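Mopping a shiny floor: a talk with Mikkel Skov

Mikkel Skov has cleaned shared offices and workrooms for many years, and now he teaches new cleaners at the small firm Pritum. 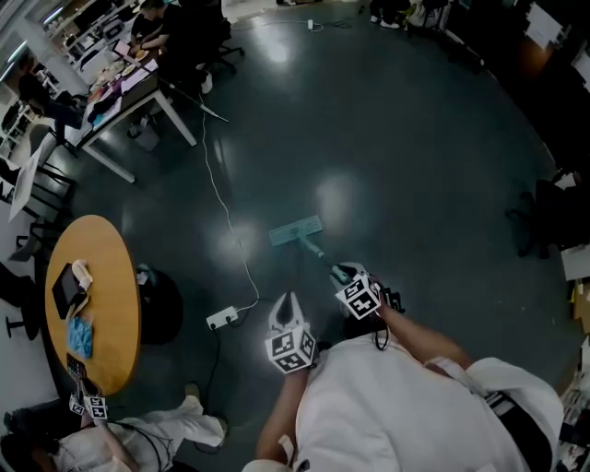

He began our conversation with the floor, because he thinks that most people look first at the tables. "The table you can wipe in one minute," he told me. "The floor takes the time, and on a dark floor every mistake is visible. When the lamps are on, you see each stripe the mop has left."

I met him on a Wednesday, shortly before lunch, in the kitchen of the Pritum office. He had made coffee for both of us and forgot to drink his own.

I asked him what is difficult with a glossy floor. He said that people use too much water and too much soap. "They want to be kind to the floor, so they give it more soap. Then it dries and you have a grey skin on it. After this you must wash two times with clean water to take it away." He prefers a flat mop with a thin pad, wrung out hard. For the room where he usually gives his lessons, which has 182 square metres, he changes the pad several times.

We came to the question of cables. In modern workrooms there are always cables on the floor, and power strips too, and Mikkel has a firm opinion about them. "You don't mop over a cable. You also don't push it with the mop. You put the mop away, you ask who uses the cable, and if it can be unplugged, you lift it up on a table. If it can't, you leave a dry border and come back in the evening." A power strip on the floor he treats in the same manner. He goes near it only with a dry cloth.

The direction is also important for him. He starts in the corner that is farthest from the door and walks backwards. Around a round table he does not try to follow the circle. He makes straight lines up to the foot of it and finishes the rest with short turns of the mop head. "A flat head is a rectangle," he said, and he showed me with his hand on the kitchen counter. "It doesn't like circles."

His colleague Ívar Hauksdóttir, who had come in to fetch a sandwich, did not agree. Ívar goes around the table first and makes the big surface after. They discussed this for some minutes and I had the impression it was not the first time.

About the things that people leave on tables, small cloths, tablets, cups, Mikkel was more relaxed. He does not move them when he mops. "It is their work. I clean the floor under it."

Before I left, I wanted to know how long a mop handle should be. He answered that it should reach to the chin, and that he has thrown away many short ones. "Your back will tell you in the afternoon," he said, and then he went to look for his coffee.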